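Rim-first seating

Rim-first seating is a method for teaching a robot arm to place round, lidded objects into fitted openings using only a camera carried at the wrist. It was developed at the Fimbridge laboratory in Stirnoswood and is most often described in connection with the coffee pod task, in which a two-finger gripper moves single-serve pods in and out of the slots of a countertop pod holder.

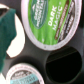

The method takes its name from the order in which the parts of the problem are handled. The rim of the object is brought into line with the edge of the opening first, and the object is lowered and leveled afterward. Earlier approaches from the same laboratory tried to hold the object level the whole way down and failed whenever the grasp was off center.

Background

Placing a part into a close-fitting hole is one of the oldest problems in robotics. In factories it is usually solved with fixtures, which hold both the part and the hole at known positions. A household object such as a coffee pod offers no such help. The holder may be turned or pushed to one side between attempts, and the pods themselves are light enough to shift when a finger brushes against them.

Pods have several features that make them useful for study. They are tapered, so a pod that starts into a slot at a small angle will often slide down and right itself. They have a wide flat rim that stops them from falling through. They are cheap, and a damaged one can be thrown out. Lids come in many colors and print styles, which tests whether a learned controller is following the shape of the rim or only the artwork.

Work on the task at Fimbridge grew out of an older project on jar lids. That project used a fixed camera above the table, and the gripper hid the lid from view during the last part of each motion. Moving the camera to the wrist gave a close view of the contact area, at the cost of a narrow field of view and a good deal of blur. Much of the later method is concerned with living with those two limits.

Description of the method

A trial under rim-first seating has 4 phases.

Approach. The arm moves to a point over the holder and looks for an open slot. An opening in a dark holder has very little contrast with the plastic next to it, so the controller does not search for a dark circle alone. It uses the pale rims of nearby pods as landmarks and looks for a gap in the pattern they form.

Tilt. The pod is tipped a few degrees so that one side of its rim is lower than the other. The tilt is deliberate. A tipped round lid appears in the camera as an oval, and the proportions of that oval give the controller an estimate of the angle without a depth sensor.

Contact. The low side of the pod is moved against the near edge of the slot. The controller watches for the moment when the pod stops moving with the fingers. This small slip between finger and pod is treated as the contact signal. No force sensor is used in the basic version.

Release. The fingers open slightly and the wrist rotates toward level. If the pod has entered the slot, its taper carries it the rest of the way. The fingers then open fully and back off along the same path they came in on.

Removal uses the same phases in reverse, except that the tilt is produced by lifting one side of the rim with a fingertip. Removal was added late in the project, and the published results for it are less complete.

Learning procedure

The controller is a neural network trained by imitation. Human operators guided the arm by hand controller through complete trials while the wrist camera recorded, and the network learned to produce the same motions from the same views. The training set holds 3000 demonstrations. After a check for duplicate files, stalled recordings and trials in which the operator gave up, 2379 were kept for the main experiment.

Operators were asked to vary the starting point of the arm and the turn of the holder, and to leave other pods in place in whatever arrangement they had reached. The result is that slots next to the target may be full or empty, and neighboring pods may be partly hidden behind a finger. In the first month of collection the holder was reset to the same pattern before each trial. A network trained on those recordings did well on that pattern and poorly on all others, and the practice was dropped.

No effort is made to sharpen the pictures before training. Tests with a sharpening filter gave no gain, and the filter added bright edges along the fingers that the network sometimes took for a rim. Small print on lids is generally unreadable at the working distance. The network is not given the brand or flavor of a pod and does not need either one.

Each recorded trial is cut into short segments, and the segments are labeled by phase. The labels were first applied by hand. Later they were produced by a separate small model and checked by a person only where the model reported low confidence. The boundary between contact and release caused the most disagreement among labelers, and a written rule was adopted in October: release begins at the first outward motion of either finger.

Results

The main experiment compared three controllers. The first held the pod level throughout. The second used the rim-first order but was given phase changes on a fixed timer. The third used the rim-first order and chose its own phase changes from the camera view.

The level controller placed pods reliably when the grasp was centered and the slot was directly under the wrist. With an off-center grasp it tended to land the rim on the ridge between two slots, where it pressed down until the motion limit stopped it. The timed controller did better but often released early when the approach had been slow. The third controller was the best of the three on every arrangement tested, including a nearly full holder.

A follow-up test used 20 pods with lid designs that had not appeared in training. Performance with dark lids was lower than with light ones, although a pale rim made up for a dark lid in most cases. Pods with a dark rim as well as a dark lid were the hardest. The authors of the report recommended that future collections include more of them.

The controller was also tried, without further training, on a different holder sold under the name Greltex, which has shallower slots. It found the openings but released too soon, leaving pods leaning against the side of the slot. A short round of extra training on the new holder corrected most of these errors.

Failure types

The project report sorts failed trials into a small number of types.

Ridge landing: the pod comes to rest on the surface between slots. It was the most common failure for the level controller and a rare one for the rim-first controllers.

Neighbor push: the outside of a finger strikes a pod in the next slot and lifts or tilts it. The target pod may still be placed correctly, and such trials are counted as partial successes.

Hang-up: the pod enters the slot at too steep an angle and sticks. A light press from a closed gripper usually frees it, but the press was not part of the trained motion.

Lost rim: the rim leaves the camera view during tilt and the arm stops. This is linked to starting positions at the far side of the holder.

False slot: the arm attempts a placement over a shadow or over a slot that is already filled by a dark-lidded pod.

Gripper and camera

The fingers used in the pod task have a soft covering, which lets a pod turn slightly in the grasp at the moment of contact. Trials with hard fingers showed less of this turning, and the contact signal was harder to detect. Soft coverings wear at the tip and change color with handling. The network tolerated gradual wear but had to be retrained after a change to coverings of another shape.

The camera is a small color unit fixed to the wrist so that part of a finger stays in view. Keeping a finger visible gives the network a steady reference for where the hand is. The drawback is that the finger covers part of the holder, and a slot behind it cannot be checked until the arm moves. An arrangement with two wrist cameras was tested and set aside when the second camera's cable kept catching on the arm's elbow.

Related methods

The Afolabi procedure, named for the workshop where it was first used, also relies on tilt but finds the slot by sweeping the part across the surface until it drops. It needs no camera during contact and works in complete darkness. It is slower and tends to disturb neighboring parts, which makes it a poor fit for crowded holders. Some later systems combine the two, using rim-first seating by default and a short sweep after a failed attempt.

Spiral search, a standard method in factory assembly, moves the part in a widening spiral while pressing lightly. It was tested on the pod task with poor results, mainly from the low weight of the pods and the loose hold of the soft fingers.

Limits

Rim-first seating depends on a taper or a rounded slot edge. Straight-sided parts with a tight fit tend to jam when started at an angle. The method also assumes that the object is round, so that its turn about its own axis does not matter. An extension to square lids has been proposed, with the corner taking the place of the low side of the rim, but no full test has been reported.

See also

Peg-in-hole assembly
Imitation learning
Visual servoing
Compliant gripper

Comments (4)

podrack: Does the holder have to be fixed to the table? Mine slides if you look at it wrong.

benchnotes: In our copy of the setup we put a rubber mat under it. The article should say whether they did the same. The Greltex one is lighter and moved a lot more for us.

tinarm_77: The part about sharpening matches what we saw. We lost a whole Monday to that before turning the filter off.

podrack: Thanks, will try the mat. Would still like to see numbers for removal if anyone has them.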